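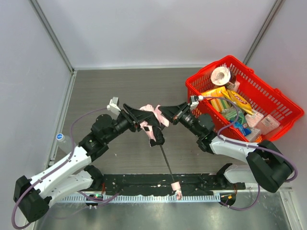
Kreuzung Halimstraße / Zubringer: schon wieder gekracht
Forum Nernby > Verkehr und Straßen

wulan_m
Freitag, 5. Oktober 2018
Heute früh Stau bis zurück zur Tankstelle. Ein Kieslaster, ein Kombi und ein Lieferwagen von Vamora, alle ineinander. Zum Glück offenbar nur Blechschaden und ein Fahrer mit Nackenschmerzen. Weiß jemand, ob der Zubringer wieder frei ist? Ich muss um 10 Uhr zum Zahnarzt und suche noch nach einer Ausrede, die besser klingt als Angst.

Milovan K.
Eine Spur ist frei, die andere voller Kies. Die Polizei winkt durch, je nach Laune. Über Irkico dauert es auch nicht kürzer, da steht die Umleitungsstrecke für die Umleitungsstrecke.

ezekiel_v
Der Kieslaster stand schon quer, als ich vorbeikam. Wenn man die Ampel im Mai nicht abgebaut hätte, wäre das nicht passiert. Aber Kreisverkehr war ja moderner.

sugeng.r
@ezekiel_v: Die Ampel hat auch niemanden gerettet. In den zwei Jahren davor hat es dort siebenmal gekracht, davon zweimal bei Rot. Der Kreisverkehr ist nicht das Problem, das Problem sind Leute, die Blinken für eine Schwäche halten.

ezekiel_v
Siebenmal in zwei Jahren, und jetzt? Seit Mai sind es mit heute vier. Rechne selbst.

sugeng.r
Du zählst den Rollerfahrer mit, der gegen das Schild »Unfallschwerpunkt« gefahren ist.

ezekiel_v
Selbstverständlich zähle ich den mit. Ohne Kreisverkehr kein Schild.

Cirilo S.
Ich wohne gegenüber und war nach dem Knall draußen. Der Laster kam vom Zubringer, der Kombi war schon im Kreis, der Lieferwagen hing dem Kombi fast im Kofferraum. Wer wem reingefahren ist, soll bitte der Gutachter klären. Drei Fahrer, vier Versionen. Der Kies liegt bis vor meine Einfahrt, falls jemand seinen Gartenweg auffüllen möchte – Selbstabholung.

Milovan K.
Körnung?

Cirilo S.
Grob. Mit Rücklichtanteil.

wulan_m
Danke, bin durch, 20 Minuten für eine Strecke, die ich sonst singend schaffe. Zahnarzt war übrigens gnädig.
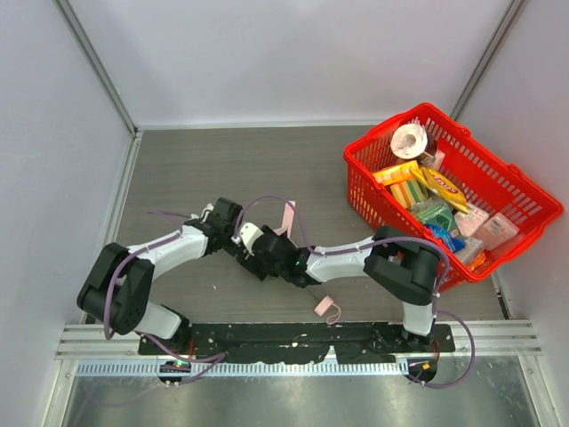 wulan_m: Roter Einkaufskorb, zwei Roboterarme

sugeng.r
Zurück zum Kies. Die Gemeinde hat angeblich 3.000 Euro für »verkehrsberuhigende Maßnahmen« am Kreisel eingeplant. Dafür bekommt man zwei Blumenkübel und ein Gutachten, warum es nicht drei sind.

ezekiel_v
Blumenkübel in der Sichtachse, großartig. Dann sieht man den Laster erst, wenn er im Beet steht.

Milovan K.
Eine ordentliche Markierung wäre schon etwas. Die Pfeile sind seit dem Sommer so verblasst, dass man sie eher als Meinung wahrnimmt.

sugeng.r
Markierung ja, da sind wir uns ausnahmsweise einig. Ampel nein.

ezekiel_v
Ampel ja.

Cirilo S.
Kehrmaschine ist jetzt da. Fährt linksherum durch den Kreisverkehr.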